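3.2 Objects and handling conditions

The object set was assembled to cover household goods whose shape, finish and stiffness vary within a single tabletop task. Items were drawn from two sources: a secondhand lot purchased in Gallthorpe and a group of new goods supplied under the Dundance inventory. Each was assigned to one of 16 classes according to its dominant geometry (flat, shallow concave, deep concave, elongated, irregular) and its surface finish (matte, satin, glossy, patterned). Class membership was decided before any handling took place and was not revised afterward.

Trays form the largest class by weight. They are of interest here for two reasons. First, the grasp is almost always taken at the rim, so that the decorated interior remains exposed while the tray is lifted or tilted. Second, a lacquered surface returns strong reflections that move across the decoration as the angle changes. In the Rarano list the two effects were recorded under one heading – surface difficulty – and could not be separated. We therefore score outline visibility and decoration visibility independently, each on a scale of 0 to 3.

Dark, narrow objects pose a different problem. A matte black item held upright presents few internal edges, and folds or seams in the material may be mistaken for the outer contour. For these items annotators marked the outer contour first and added internal lines in a second pass, with the first pass hidden. Small metal articles lying on the work surface were annotated only if they could be traced over at least half of their length.

All handling was carried out on a table with a pale wood-grain top. The grain is low in contrast and was retained without a cover sheet, as a uniform cloth had produced unrealistically clean contours in pilot work. Lighting was kept at the normal level for the room. Objects were presented in an order fixed by the Arumugam procedure, which places no two members of the same class in succession. The full set of annotated stills contains almost 2000 entries, of which the tray and dark-object classes are treated separately in Section 4.

Agreement between annotators was computed per class. Where two annotators differed by more than one point on either visibility scale, a third score was collected and the median was used. Items with no agreed contour were kept in the set and flagged – removing them would have favored the bright, rigid classes.
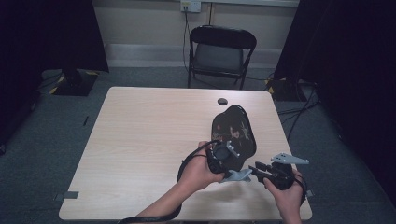
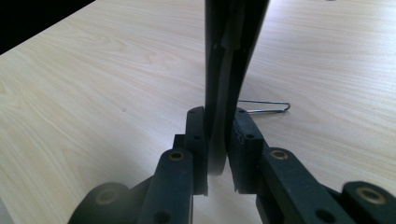 Figure 2. Handling on the wood-grain table: a black lacquered tray with painted floral decoration, tilted (first panel); a narrow matte black object held upright, with a bent metal wire on the tabletop behind it (second panel).

Vol. 16, Issue 3

The second panel illustrates the contour rule. The lighter inner face near the top of the object and the seam along it were entered as internal lines and do not contribute to the outline score. The wire is partly hidden and was annotated over its visible length only, including the rounded loop at its right end.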